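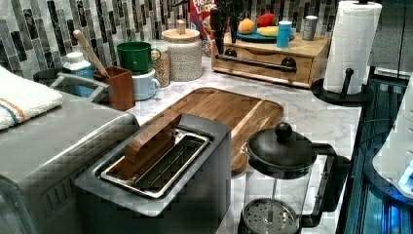
Begović counts the kitchen task as the hardest one in the whole program, harder than the final, and many former students agree with her. The Dralside Home Robotics Challenge is a yearly student competition and course in which teams program robots to do small household jobs. It is held at the Brundeck technical college and is open to students in their second year or later. The course part starts in October and the competition closes it in spring.

Background

The Challenge grew out of an evening club at the college. The members of the club first worked with line-following cars and later with small arms fixed to a table. Mirjana Begović, who taught control systems at Brundeck, proposed that the club should work with ordinary rooms and ordinary objects. In the first season there were only four teams, and all of them used the same arm in turns. A second arm was bought two years later, together with spare fingers and cables.

The name comes from Dralside, the part of town where the college has its workshop building. In older papers of the club the competition is also called the Kitchen Cup. This name is still used by students in speech, but it is not printed on the certificates.

Format

A team has three to five members. Every team must name one person who is responsible for safety and who keeps a hand near the stop button during all runs. This person may not type or give advice while the arm is moving.

The season has three rounds. In the first round the robot must pick up single objects and put them down in a marked place. In the second round the objects stand close together on a counter, as they do in a home, and the team does not learn the layout before the morning of the run. The final joins several jobs in one run, for example to bring a mug, to close a drawer and to move a light box to another shelf.

The maximum score for a season is 800 points. The final gives 499 of them, and this unusual number is a result of an old rule. The final was at first worth 500 points, but a team that used a remote control lost one point at the start, and later the loss was applied to everybody so that the tables would stay simple. The rule about remote control was removed, the number was kept.

Kitchen task

The second round is usually called the kitchen task. The counter holds appliances, jars, mugs, boards and food packages, and the teams may not move anything by hand after the layout is shown. Common difficulties in this round are the following:

Shiny metal. The sides of a toaster reflect the room, and depth cameras often give wrong distances there.

Clear glass. A French press or a jar can be missed by the camera, or only its lid and handle are found.

Things behind other things. A mug at the back of the counter has to be reached from above or from the side, and the planned path of the arm is often longer than students expect.

Soft things. Towels change their shape when they are touched. Most teams learn to leave them alone.

Each team has 27 minutes for the round, including the time for calibration. Knocking over an object costs points, but the run goes on. Contact with the wall behind the counter stops the run.

Teaching

The course part has 52 hours of class and lab work. Students learn basic kinematics, camera calibration, grasp planning and how to write a test log. The log is graded - a team with a weak robot and a good log can still pass the course. Most of the code is written in Python. A shared library named Bromico, begun by the club in its early years, handles the connection to the arms and stores the recorded runs. It has been rewritten twice, and the second version is not compatible with the recordings of the first one.

Students who had already finished the course work as lab assistants. They prepare the counter, write down the layout and check the fingers of the gripper for wear.

Awards

The winner of the final receives the Diệp Prize. It includes a small sum for parts and the right to use the workshop during the summer. A separate prize for the best log is decided by the lab assistants, and it can go to a team that did not reach the final. In one season both prizes went to the same team, after which the rules were changed so that a team may accept only one of them.

Criticism

Some participants have said that the time for the second round is too short, and that the slow start of the cameras takes away a large part of it. A proposal to exclude calibration from the time limit was discussed and not accepted. Others have asked for a kitchen layout that is equal for all teams over the years, so that results could be compared. The organizers keep the changing layout, and results of different seasons are listed in separate tables.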